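第4章 箱に入れる、箱から出す

この章で学ぶこと
・容器の深さと開口部の広さが、物の出し入れに与える影響
・「仮置き」の箱と「保管」の箱の違い
・金属、樹脂、布、紙の箱の使い分け
・卓上に箱を置くときの高さの考え方

さあ、いよいよ箱の話です。前の章では棚を扱いました。棚は物を並べて見せる道具ですから、使う人が多少不器用でも、どこに何があるかは目に入ります。ところが箱は違います。箱は物を囲み、隠し、まとめて運ばせてくれます。便利さと引き換えに、中身が見えにくくなるのです。この引き換えをどう設計するかが、整理という仕事のいちばん面白いところだと私は思っています。

まず、身近なところから始めましょう。自宅の台所の引き出しを一つ開けてみてください。輪ゴム、保冷剤、使いかけの乾電池、どこの鍵かわからない鍵。引き出しも広い意味では箱の仲間で、上に口が開いた浅い容器です。なぜ、その引き出しにそれらの物が集まったのでしょうか。たいていは「手が届いて、口が広くて、すぐに入れられた」からです。入れやすい箱には物が集まります。この性質を困りものとして嘆く人は多いのですが、味方につければこれほど頼もしいものはありません。

4.1 口の広さと深さ

開口部が広く浅い箱は、入れるのも取るのも速い箱です。上からのぞけば中身がほとんど見えますし、手の向きを選びません。反対に、口が狭く深い箱はたくさん入りますが、底の物を取るには上の物をどけなければなりません。傘立てや一升瓶の木箱のように、長い物を立てておく場合にはこの深さが生きてきます。

本書で繰り返し取り上げる町工場Brekellの組立室では、以前、小物部品をすべて深さ60センチの箱に入れていました。作業者のTala Majaliさんは、底の部品を取るたびに上半身ごと箱に入っていたそうです。箱を深さ15センチのものに替えたところ、箱の数は増えたのに、探す時間はぐっと減りました。Majaliさんの作業日誌には「腰が楽。あと、金具の種類を覚えた」と書かれています。私はこの後半の一言が大好きです。見えるようになると、人は中身を覚えるのです！

側面の高さも大切です。四方の壁が同じ高さの箱は積み重ねに向きます。手前だけが低い箱は、机に置いたまま手を入れる作業に向いています。店先の野菜かごや書類トレーを思い浮かべてみましょう。手前の壁が数センチ低いだけで、手首の角度がずいぶん変わります。機会があれば、ぜひ両方で試してください。

4.2 仮置きと保管

箱には時間の性格があります。朝に届いた郵便物を入れて夕方には空になる箱と、冬物の毛布を入れて次の季節まで閉じておく箱とでは、求められるものがまるで違います。前者を仮置きの箱、後者を保管の箱と呼ぶことにします。

仮置きの箱は、ふたがないほうがよく働きます。ふたを開けるというたった一つの動作が、人を驚くほど遠ざけるからです。底の隅に物が残っていないか、上からひと目でわかることも欠かせません。保管の箱には、ほこりを防ぐふたと、中身を書いた札が必要です。札には品名のほかに、次に開ける時期を書いておきましょう。「1月に点検」とあるだけで、箱は忘れられにくくなります。

やっかいなのは、仮置きのつもりで使い始めた箱が、いつのまにか保管の箱になってしまう場合です。Irachの倉庫を長年見てきたEckhard Diekmannさんは、これを「箱が眠る」と表現します。眠った箱の見分け方は簡単で、いちばん上の物にほこりが積もっているかどうかを見ればよいのです。

4.3 何でできた箱か

布の箱は軽く、たたんでしまえます。衣類やタオルのように柔らかい物と相性がよく、床に落としても大きな音がしません。紙の箱は切ったり書き込んだりできるので、仕切り方を試す段階に最適です。樹脂の箱は水に強く、台所や洗面所で活躍します。

金属板の箱は、角のある物や重い物を入れる仕事に向いています。壁がたわみにくいので、物を入れたまま位置がずれたり形が崩れたりしにくいのです。そのかわり硬い物を落とせば響きますし、卓上で引きずれば天板に傷がつくこともあります。使い込むうちに内側に擦れた跡がつくのも、金属の箱らしいところでしょう。跡の濃い場所を見れば、どこに物がよく当たるのかを考える手がかりになります。 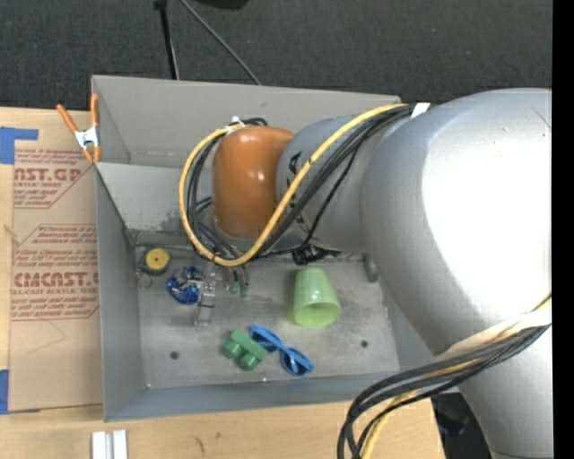
箱を机の上に置くとき、高さはどう決めればよいのでしょうか。

箱の底に指先を置いたときに肩が上がらない高さを目安にします。立って作業する人なら、机の高さに箱の壁の高さを足し、そのふちがひじより下に来るようにしてください。高さ70センチの机に深い箱を載せるとふちが胸に近づいてしまうので、浅い箱に替えるか、低い台に移します。

4.4 はじめの実習

道具は要りません。家か教室にある箱を2つ選び、片方は浅いもの、もう片方は深いものにします。同じ文房具を両方に入れ、隣の人に品名を読み上げてもらって、一つずつ取り出してみましょう。次に箱を入れ替えて、もう一度行います。

記録するのは、取り出す順番、途中でどけた物、そして手が迷った場所です。速さを競う必要はありません。迷った場所にこそ、仕切りを入れる理由が見つかります。結果はノートに簡単な図で残しておいてください。次の4.5節では、その図を使って仕切りの位置を決めていきます。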